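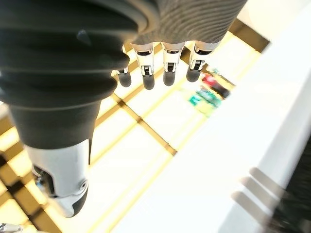

I bought the Omuline hand kit in April to finish an arm that had been sitting on my bench in our shared workshop with a parallel gripper on the end. I have now had 85 hours of running time out of it, mostly in the evenings, and that feels like enough to write something useful.

The hand comes as a palm, four fingers and a thumb, all separate, with the motors already fitted. Assembly took me 15 hours over two weekends. The manual is clear up to the point where you route the cables through the thumb, and then it skips a step. The cable has to go in before the ribbed black sleeve is pulled over, and I had to take the whole thumb off again to find that out. Vasilis Omerović, who rents the next bench, had built one already and lent me his notes.

The finish is good. The metal joints are neat, and the gray fabric on the palm was my main worry but has held up well. It does pick up swarf, so keep it away from the lathe. The rubber fingertips are dark gray and firm. They hold a screwdriver handle or a marker pen without trouble. They are poor on anything flat, and I still can't get a steel rule off the bench with them.

The thumb is bulky. With the wrist camera mounted on the bracket supplied, it takes up a large part of the left side of the view, and small parts go missing behind it. I printed a longer bracket, which helped a bit — the drawing is on our workshop drive if any member wants it.

I work over a white surface marked with a grid of thin lines, and calibration against that was quick. Bright lamps straight overhead wash the lines out, so I turned one off.

Software is the weak part. The Leblanc driver drops the connection when all the fingers move at once at full speed. Setting the speed limit to 9 cured it for me, but it makes the hand slow. The Sterklow controller board gets warm and wants a fan.

Two things to check before you order:

- The wrist plate only fits the Emano bolt pattern. I had to drill an adaptor.
- Spare fingertips are sold as part 3410, in full sets only.

I would buy it again for sorting and light handling. For anything that needs force I have kept the old gripper, and swapping over means undoing four bolts and one plug.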